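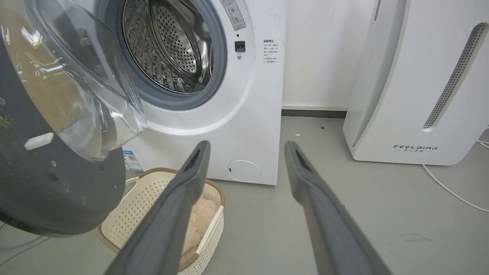

Extensiones de navegador y permisos excesivos
Memoria del trabajo de asignatura, Seguridad Informática
Autores: Gion Brunner, Domenica Ortner
Tutora: Mirjana Dimitrov
Entrega: 07/01/2024

1. Planteamiento

Queríamos saber qué permisos pide una extensión gratuita cuando su función declarada es, por ejemplo, cambiar el color de las pestañas. El plan original incluía también las aplicaciones móviles, pero lo abandonamos la segunda semana, cuando vimos lo que tardábamos en leer un solo manifiesto.

2. Método

Instalamos 60 extensiones, una por una, en un perfil limpio dentro de una máquina virtual. De cada una guardamos el manifiesto, la política de privacidad (si existía) y el tráfico generado durante una sesión de navegación idéntica, de 900 segundos. El guion de la sesión lo escribió Domenica y consiste en leer noticias, buscar recetas y entrar en una cuenta de correo de prueba cuyo titular, un tal Otden, recibió más publicidad que nosotros dos juntos.

El tráfico se analizó con Gulto, un script propio que falla con los certificados caducados y que no recomendamos a nadie.

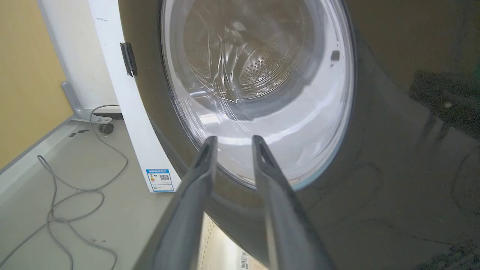

Figura 2. Ojo de buey de una lavadora de carga frontal, con el tambor al otro lado del cristal.

3. Resultados

26 extensiones solicitaban leer y modificar los datos de todos los sitios web. Entre ellas había una calculadora. Cuatro enviaban cada dirección visitada a un servidor externo, y una de las cuatro -- Collano, un bloqueador de rastreadores -- lo hacía sin cifrar, lo cual tiene su mérito.

Escribimos a los desarrolladores de las cuatro. Contestó uno, que nos agradeció el interés y nos ofreció la versión de pago.

4. Limitaciones

La muestra sale de las listas de más descargadas y no es aleatoria. Tampoco pudimos comprobar qué hace el servidor con los datos que recibe. Una extensión que se active pasada una hora se nos habrá escapado entera. Jonas Danzer nos lo advirtió en mayo, antes de empezar, y le dijimos que ya lo veríamos.

5. Trabajo pendiente

Repetir las capturas tras una actualización de cada extensión y corregir lo de los certificados. El perfil de pruebas sigue instalado en el portátil de Gion, con la calculadora dentro.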